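Workshop notebook, February – floor finish trials for the Nerville gym

Back on the sample boards this morning. The old hall at Nerville wants a floor that looks good under a basketball and doesn't squeak, so that's my month sorted!
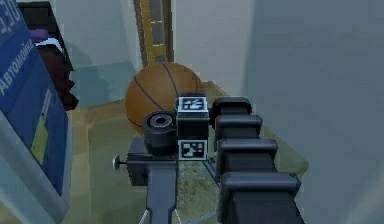
Oksanen hardener, second try

Mixed 185 g into the batch and gave it 20 minutes before rolling. Much better flow than last time (I was way too impatient then), but still a few roller lines near the door end of board 2. Eino Jääskeläinen thinks my nap is too long – he's probably right.

Grit

Went up to 2000 on the small Femano offcut just to see. Silly shiny, far too slick for a gym, but pretty.

To do: call Dernus for more masking tape, wash the trays, recoat board 2 after lunch.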